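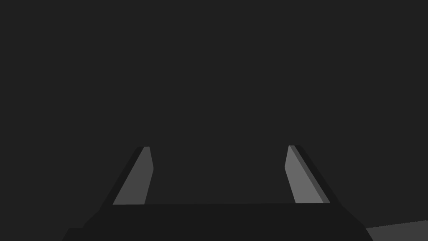 March

By the Prirmont columnist

I have been thinking a good deal this winter about boredom, and about how little of it any of us seems to get anymore. I don't mean the heavy, unhappy kind that goes on for months. I mean the ordinary sort I remember from the back seat on the long drive out to Govstead, when the radio had gone to static and my sister had fallen asleep and there were still two hours left to go. I would stare out at a night as plain as the dark gray behind those two upright fingers, with not a mark on it anywhere, and after a while my mind would get tired of waiting for something to happen and would start making things up for itself. I invented whole towns on that road (one of them had a mayor who was a goose). I still remember them better than most of the movies I saw that year.

My own kids, who are wonderful and who will roll their eyes at this, have never had a drive like that. We hand them a tablet before we've backed out of the driveway, and I'm as guilty as anybody, because a quiet car is a lovely thing when you've got 12 errands to run and the rain is coming down sideways. But I notice I do the same thing to myself. I check my phone in the line at the bakery. I check it at the red light by the Tokard bridge, which I know perfectly well I shouldn't, and I check it while the kettle boils, as if four minutes alone in my own kitchen were more than a grown woman could be asked to stand.
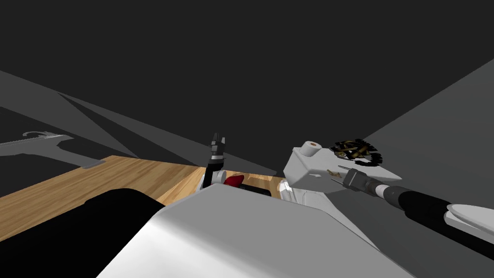 Honey-brown wood under a dark backdrop, with two robot arms.

So last month I tried a small thing, and I'm going to recommend it to you even though I was pretty bad at it. Every evening after supper I sat on the back step for a little while with nothing in my hands. No phone, no book, no crossword, not even the mending, which I had been hoping would count. The first few evenings were awful! I thought about the gutters. I thought about an argument I had at work over two years ago and came up with several excellent replies. I went in early, twice, and told my husband I was cold.

Then one night I found myself wondering about the old Du Plessis orchard, and whether the pears there were still as hard as they used to be, and that led me to my grandmother's pear butter, and before I went in I had more or less worked out how she made it, cloves and all. I can't promise you pear butter. But I'd forgotten my head could wander off like that without being led, and I was so pleased to have it back that I stayed out until the porch light next door went off.

I'd like my kids to have some of that. We're driving to Govstead again this summer, and I'm planning to leave the tablets in a drawer for at least the first half of the trip. I expect complaints. I'll pack extra sandwiches.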